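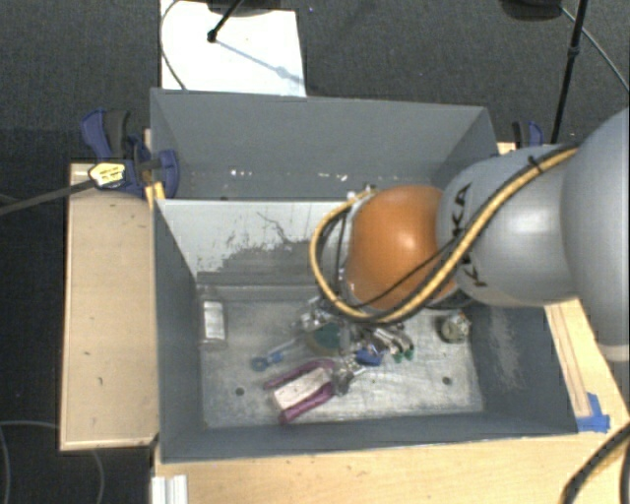

Gray bins and yellow cable, Irbridge, July.

Writing this on the bus home so excuse the state of it. Open day at the Pravotura paper mill in Irbridge, which I've been meaning to do for years and kept missing, they only do it in July and I'm usually away. Went this time. Notes while I still have them.

Getting there. The 732 from the train station, stops right outside the mill gate, or it's supposed to. Today it stopped at the bridge instead because of roadwork, so a ten minute walk along the river. Pleasant enough. No shade though. Bring a hat. Parking was a field and the field was full by 10:30, cars going round and round, so take the bus even with the walk.

Ticket is free but you have to book a slot for the tour, and the slots are for the wet end only (pulp and sheet forming). The rest you can wander through whenever. I had the 11:15. It left at 11:25 with a group that was much too big. If you end up at the back you hear nothing, the vats room echoes and there's a pump going. I pushed forward after the first stop. Sorry to whoever that was with the stroller.

The wet end. This is the reason to go. Cotton rag and linen offcuts come in baled, get sorted by hand, then cut, then beaten in water for hours. The smell is not bad, more like a damp towel than anything else. I had expected the sulfur stink of a big wood pulp mill and there's none of it, they don't cook anything here. Our guide let people put a hand in the half-beaten stuff. Cold, and slippery, like wet bread. Then the fully beaten stuff next to it, and you can barely feel the fibers at all. Best two minutes of the tour, did more for me than any of the wall panels.

Then the vat. One papermaker working, one laying off onto felts, and they have a rhythm going where neither one looks at the other. Dip, lift, shake, shake the other way, drain, hand over. The shake is the whole skill apparently. It locks the fibers across each other so the sheet doesn't tear easier in one direction. Somebody asked how long it takes to learn and the answer was a year to make good sheets and then longer to make the same good sheet all day. One got spoiled while we were watching, a drip off the edge of the mold. They call that a vatman's tear. Straight back in the vat, nothing wasted.

The press after that, a big green iron thing, screw type. They squeeze a whole stack of sheets and felts at once and the water just pours out the sides onto the floor and over your shoes if you're standing in the wrong place. Wear proper shoes. I did not.

Drying loft is up 141 steps. It says so on a sign at the bottom and I believe it. Worth it for the light. Long low room the length of the building, shutters down both sides that they open and close by the weather, paper hung over ropes in bunches. Very quiet up there after the vat room. Warm. You can't touch, but you can get close, and when a breeze comes through all the sheets move together and make a noise like somebody turning over in bed. Stayed up there too long and lost my group. No one minded.

Sizing room was closed. Sign said gelatin tank being cleaned. A shame, I wanted to see how they do it without the sheets falling apart. Next year maybe.

Finishing room is back on the ground floor. Sorting tables by the windows, sheets held up to the light one at a time, good pile, seconds pile, repulp pile. I could not tell the seconds from the good ones for the life of me. A speck, a thin corner. The watermark is easiest to see here, so look for it, a small bridge with the water under it done in three wavy lines. The old molds are in a glass case by the door and you can see the bridge sewn on in wire. The oldest mold has the bridge with one arch too many, was corrected later.

The shop. Be warned. Seconds are sold by weight from flat drawers and everybody goes straight for the seconds, so there's elbows. I got a mixed bundle of the Jikia, which is their heavy watercolor sheet, rough surface, slightly cream. Also some offcuts at 2 dollars a bag, all odd sizes, good for cards. They would not ship today so I had to carry the lot, and flat paper on a full bus is no joke. Bring a piece of board and some tape! I saw one person with an actual portfolio case and felt real envy.

There was also a marbling table in the yard which I'd skip unless you have kids with you. Long line, you get one go, and the result is still dripping when they hand it to you. The bookbinding demo next to it was much better and had hardly anybody. Simple pamphlet stitch, five holes, and they let you keep the little book. I'm writng in mine now.

Food. The mill canteen had sandwiches and they were gone by noon. Go to Saengthong instead, across the river just past the bridge, Thai place, looks shut from outside but isn't. Basil chicken, very hot, and a huge iced tea. Half the open day seemed to be in there. They also do a mango thing on weekends but they'd run out.

After lunch I went back for the archive room, which isn't on the leaflet. Ask at the front desk. Sample books going back to the early days of the mill, every paper they ever made, swatches pasted in with the date and who ordered it. Blue sugar paper. Blotting paper. A horrible pink for a seed company. Order no. 785 is a black-edged mourning stock, beautiful and a bit grim, and the page after it is wedding invitations. You have to wash your hands first and they do check.

Things I'd tell anyone going: earliest tour slot you can get, loft right after while your legs are fresh, shop before lunch or the drawers are empty. Restrooms are only in the front building. Card machine in the shop kept dropping out so have some cash. The stairs are the only way up to the loft, no elevator, and the vat room floor is wet and uneven the whole way - they say this on the website but in very small letters.

Last bus back from the bridge was at 5:40 and it was late. My stop's coming up. Will add the opening times for the shop when I find the leaflet, its somewhere in with the paper.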